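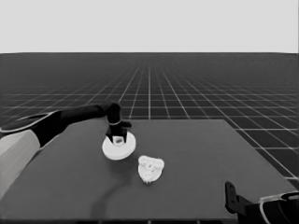 A September visit to the Lavstead bell foundry

Lavstead is a small town with one main street, and the foundry is at the bottom of it, past the car park. It opens its doors twice a year. We got there at 10 in the morning and there was already a queue for the casting shed.

The tour lasts 70 minutes and costs £6, which you pay in cash at the gate. You start in the pattern loft, up a steep stair, where the old wooden templates hang on nails. Some are marked with the name of the church they were cut for. Dedwood parish church had its tenor recast here and the template is still up, third from the door.

After that you go down to the moulding pit. The moulds are made of loam mixed with goat hair and horse manure, and yes, it smells. No metal was being poured on our visit. Pouring is done late in the day and the public are kept well back.

The tuning room was the best part. A bell is turned upside down on a big lathe and metal is shaved from the inside until the note is right. The one on show weighed 233 kilos and had been in there since spring. 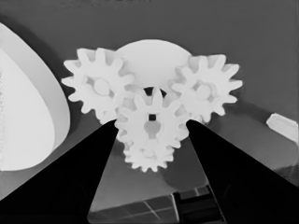
Words and pictures: the Dedwood Ringers' newsletter

Lunch was in the yard. The tea was good and the pasties had gone by one o'clock, so bring sandwiches. The shop sells handbells, tea towels and a history of the firm, 88 pages, with a useful list of every ring it has cast.

Parking is free but tight. The number 6 bus stops outside and takes you back to the station. Dogs are allowed in the yard only.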